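Search notebook Enter keywords Go

28/09/2019 – Folding, coffee table. Knits first, teal pieces before the rest.

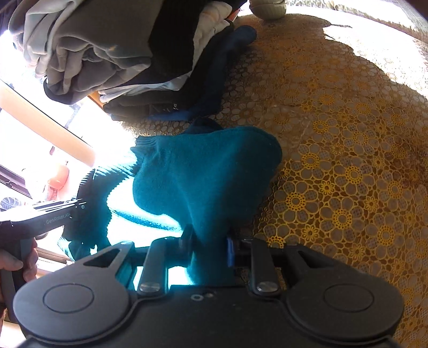
Ribbed ends go inward so the cuffs keep their shape.

Clothes from the floor and armchair come after the knits.

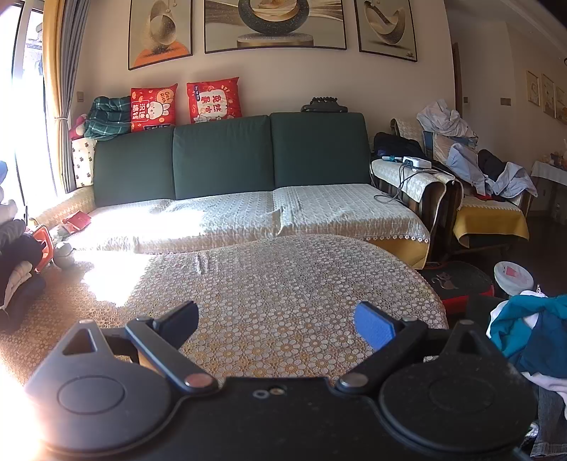 Table surface

Lace cloth stays on. 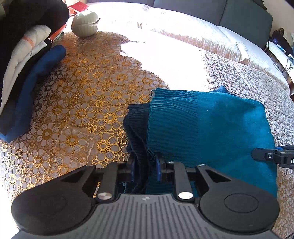
Stacking order is still open. Ľubica wants heavy items lowest. The loose thread on the teal ribbing gets trimmed, never pulled.

Towels go in a separate pile.
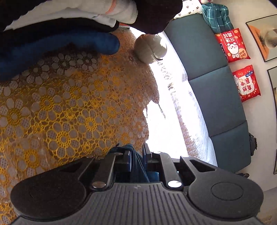
Check with Tuva before October – shelf depth is 36 cm.

Recent entries
Machala shelf labels
Ukodside drawer liners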